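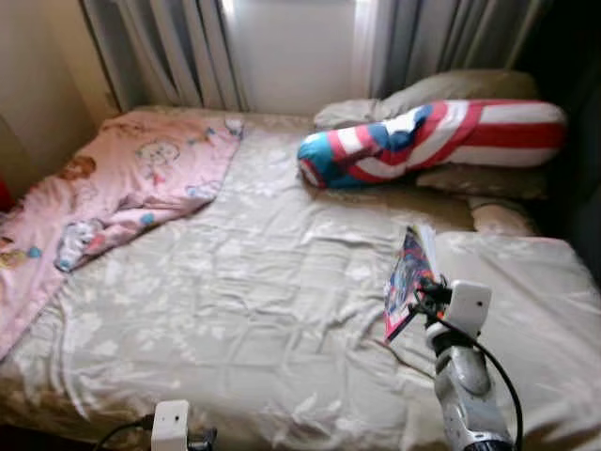

Home | Stories | Press | Help | Contact

Cocco, the bedtime story phone line, opens to every household in Drestholm

Thu 19 December
By Reinhold Meinecke, Hekar Audio

I've been told a press release should have the big news in the first sentence, so: starting tonight, anybody in Drestholm with a telephone can call Cocco and hear a bedtime story, free, at any hour. Landline, cell phone, the old wall phone in your grandmother's kitchen, they all work. You dial 1613, you wait for the little chime, and the story starts.

That's the news. If you're a reporter on a deadline you can stop there and call me for a quote (I'm easy to reach and I talk a lot). Everyone else, please stay, I have plenty more to tell you!

Cocco began in my spare room three winters ago, when my daughter had the flu and I had lost my voice. She wanted a story, I could barely whisper one, and my sister ended up reading to her over the phone from two towns away. It worked so well that my daughter asked for "the phone story" every night for weeks after we were both better, and my sister, who is a patient woman but works early shifts, finally recorded a few on a cassette and told me to play them down the line myself. I run a small audio studio, Hekar, where we mostly do museum guides and the announcements you hear on ferries. I had microphones and I had quiet evenings. One thing led to another, and last year we ran a trial with the families at my daughter's school.

The trial was small and full of bugs. For most of one week every caller got the same story about a goat, whatever they picked, and I still get asked about that goat in the grocery store. (He's in the new catalog. Press 4.) But the kids kept calling, and so did a few people I hadn't expected, like night nurses on a break and a truck driver who told me he listens parked up with the heater on. So when we planned the full service, we planned it for grown-ups too.

What's on the line

We're opening with 155 stories. Most are new, written for us by people who live in or near Drestholm, and the rest are old folk tales retold in plain language. None of them runs over 20 minutes. I pushed hard for that limit, having been the parent sitting on the edge of the bed whispering "is it nearly over?" at the ceiling. The shortest is under two minutes and is about a snail. It's meant for the nights when everybody is already late.

You choose by pressing a number. One is for the very little ones, two is for kids who like a bit of adventure, three is for older kids and adults, and four is animals, which could have gone in any of the other groups but we got so many requests that it earned its own button. If you press nothing at all, Cocco picks for you. I've grown fond of pressing nothing.

The readers are all local too. We held open auditions in the fall, and I expected maybe a handful of people, and then the line went down the stairs and out past the bakery. We heard retired bus drivers, choir singers, teenagers, one man who read a whole tale in a voice so deep that our level meters barely knew what to do with it. I wish I could have used every one of them. We'll be recording again in spring, so if you stood on those stairs and didn't hear back from me with a yes, please come again.

No screens, no sign-up

People keep asking me if there's an app. There isn't, and I don't have one planned. You don't make an account, we don't ask your child's name, and there's nothing to look at. The phone can lie face down on the pillow or the nightstand with the speaker on. In our house it usually goes on the windowsill, because anything within reach gets picked up and poked.

I have nothing against books, by the way, I should say that loudly. A lot of the kids in the trial went through their own books and comics first and then called Cocco once the lights were out. That's pretty much how I hoped people would use it. Several parents also told me that a story by phone saved them on the nights away from home, when the favorite book had been left on the kitchen table and the favorite blanket, thank goodness, had not.
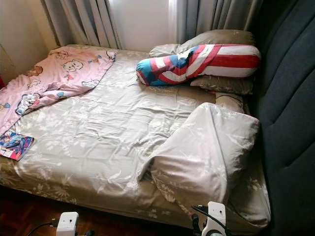
A bear blanket and a comic book: bedtime comes with its own supplies.

Who pays for it

Calls are free to the caller because Unon, the phone cooperative, is carrying the cost of the line through next December. They also gave us the short number, and they sent a very calm engineer who found the goat problem in one afternoon. I'd like to thank them properly here. The writers and readers are paid, and I want that in print, too, because I've had people assume it was all done for fun. It was fun! They were still paid.

The line can take 600 callers at the same time. I have no idea if we'll ever need that many, but the hour after supper is a busy one, and I'd hate for a five-year-old to get a busy signal in pajamas. If you do get one, hang up and give it a minute. And if a story cuts out partway, call back and press the star key, and Cocco will pick up from the start of the last scene.

For schools and libraries

We've printed a story list on plain paper with large type, made to go on a refrigerator. Libraries in the Drestholm area have them at the front desk. Schools can ask us for a stack, and please tell us if you need them in another language; we have the list in three so far, and the stories themselves in two, with more being recorded over the winter.

If your class would like to write a story together and have it read on Cocco, write to me. I can't promise every one will make it onto the line, but I do read everything that's sent in. Keep it to a couple of handwritten pages and go easy on explosions. They sound awful over a phone.

For the press

I'm happy to do interviews by phone or at the studio, and I can play you a few stories at full quality if you'd like to use a clip on the radio. Most of our readers are up for talking as well, though a few would like to stay just a voice, and I've promised them that. Mornings are best for me. Evenings I'm doing bedtime, and yes, my daughter still picks the goat.

Press contact: Reinhold Meinecke, Hekar Audio, Drestholm | © Hekar Audio. All rights reserved. | Back to top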